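# Rimen teaching handle, two months in

We strip and refit old office PCs, and bought the Rimen to show our arm how to do some of the dull parts.

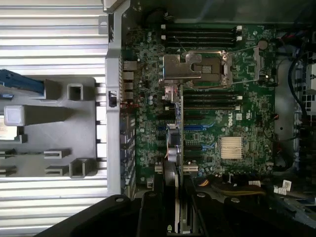 Do you need to know how to program to use it?

Most of the work is done by hand, so a person who can take a PC apart can teach it, though someone has to set up the arm first.

You hold the handle, squeeze the trigger to close the fingers, and do the job while the arm follows and records. There is also a remote mode, where you sit at a desk and steer with the same handle. I use remote for anything near the board and hand guiding for big, simple moves such as lifting a shroud clear.

Our first job was pulling an expansion card out of a Dell desktop. I recorded 15 runs. The first three were no use, as I was too quick and the arm lagged behind my wrist. After that I slowed down and kept 9 of them.

Good points: the trigger is light, and you can feel when the fingers meet something solid. Bad runs can be deleted from the handle without going back to the screen. The grip is comfortable for an hour or so.

Bad points: the cable is too short. The wrist twist is stiff, and that matters when you are rocking a card out of its slot. The manual covers hand guiding well and gives remote mode one page. Playback stops without a clear message if the case has been moved since recording, so mark the bench with tape.

I tried the Bisance before this. It was smoother to turn but had no feel in the trigger, and I gripped too hard with it.

Memory modules are next, probably in February. I would buy the Rimen again for card and cover work. For small plugs I would still use my fingers.

Rating: 3 out of 5, or four with a longer cable.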